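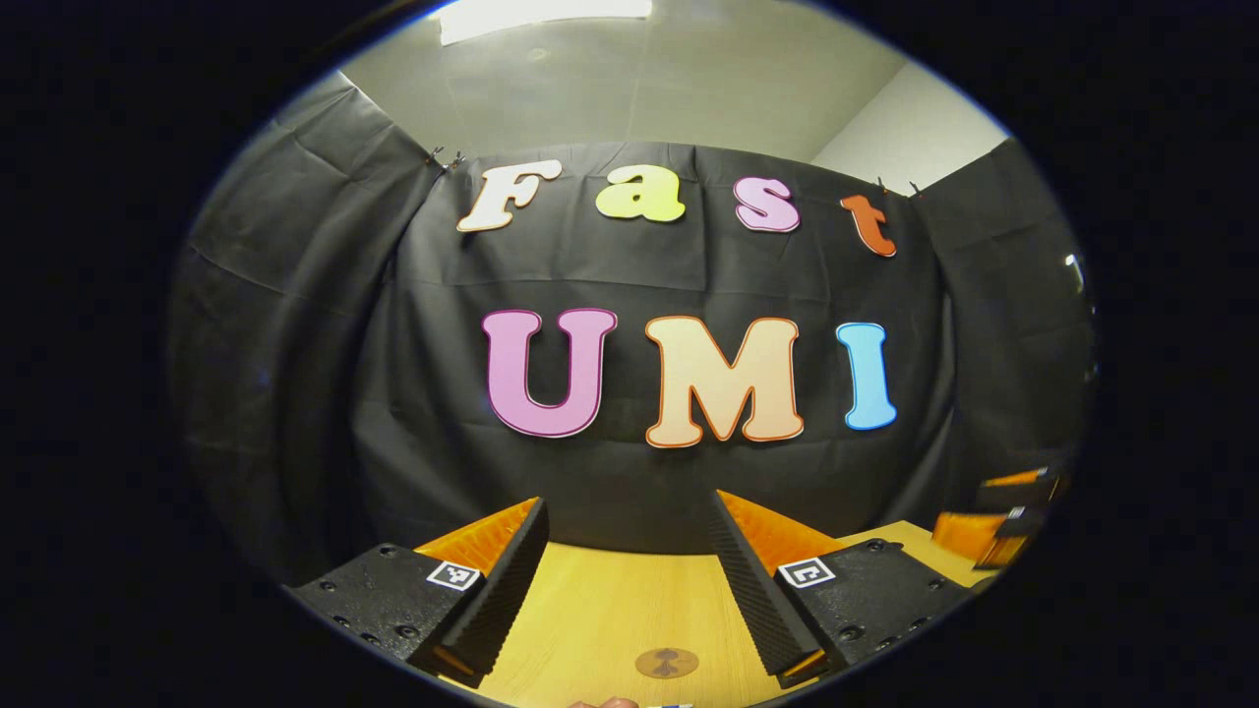
Leandro Zúñiga, Technical Standards Editor, Ganum
August, 09:15
15 shares | 2 comments

Ganum publishes second edition of its practice guide for hand-held gripper recording

BRUMVILLE - Ganum has released the second edition of its practice guide for teams that record manual tasks with hand-held grippers. The guide sets out 70 requirements covering station layout, equipment checks, operator safety and record keeping. It replaces the first edition, which is withdrawn with immediate effect.

The main change concerns the recording station. Background, lighting and table surface must now be written down before a session begins, and any later change starts a new session number. A plain dark curtain behind the table is accepted, with lettering or other fixed decoration allowed if it stays in the same place for the whole session. Curtains must be clipped along the top edge and kept clear of the operator's feet.

Marker rules have been tightened. Where grippers carry square fiducial markers on the fingers, both markers must be checked for dirt, lifting corners and scratches at the start of each session. A damaged marker is to be replaced, not cleaned with solvent. Finger pads are to be inspected at the same time, and bolts on the finger housing checked by hand for looseness.

Section 4 deals with objects on the table. Only items named on the task sheet may lie within reach of the fingers. A second gripper that is not in use may stay at the edge of the table, provided its fingers are open and its cable, if fitted, is secured.

Operators are limited to 2 hours of recording without a break. Each break must last at least 15 minutes. The first edition left both periods to the site.

The draft was tested at sites in Brumville and Boltdale. Reviewers sent in 131 comments, most of them on marker checks and on the wording of the session log.

"The old text said that the station should be kept tidy, and sites read that in very different ways," said Dagný Hauksdóttir, who led the review. "The new text says what to write down, when to write it and who signs it."

Damgaard, which took part in the Boltdale trial, will apply the guide at all its recording stations. Sites working to the first edition may finish sessions already open but may not start new ones under it.

The guide does not cover powered robot arms - these remain under Ganum's separate guide on fixed cells. Copies, with a blank session log and a one-page checklist, are available on request from the Ganum standards desk in Brumville.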